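Tourism Operations, Handout 4: Coach Stops and Group Meals
Aksel Kárason, April

Most Skirnitz tours reach Ollgate before noon. Book the meal stop when you book the coach -- a group of 117 fills both dining rooms. Luggage stays on board.
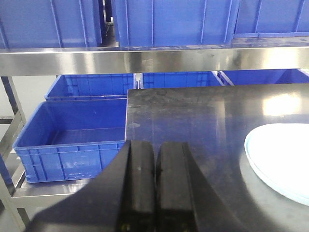 Reading a supplier quote

Check whether the price is per head or per coach. Vídalín quotes a flat 4000 for a full coach, driver's meal included. Plistport charges per head, with a deposit of 500.

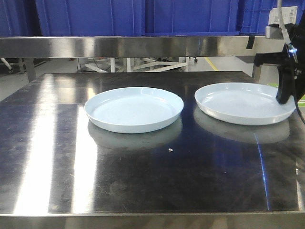 Fig. 2. Two plates on a steel table.

Guides should give the town history before the meal, when people still listen. The old harbor wall dates from 1581.

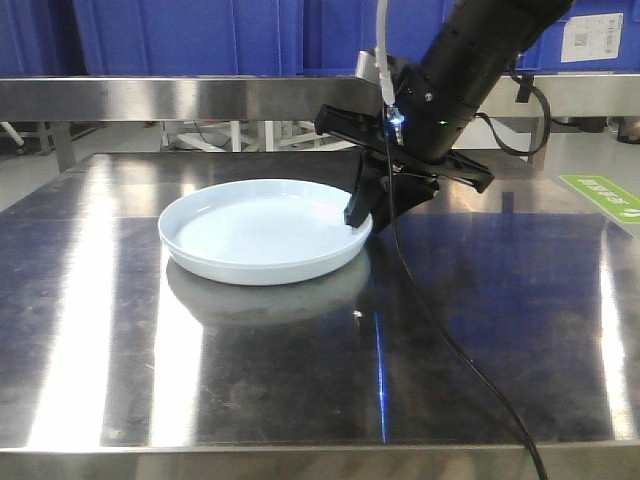
Meal stops on a coach tour run 45 minutes, and the guide calls time at 35. Set menus only. For costing, take one shallow round plate like the light-blue one on the steel table as one main course, and price bread separately. Work out both quotes for next class.

Contact: course office, room 4. Back to top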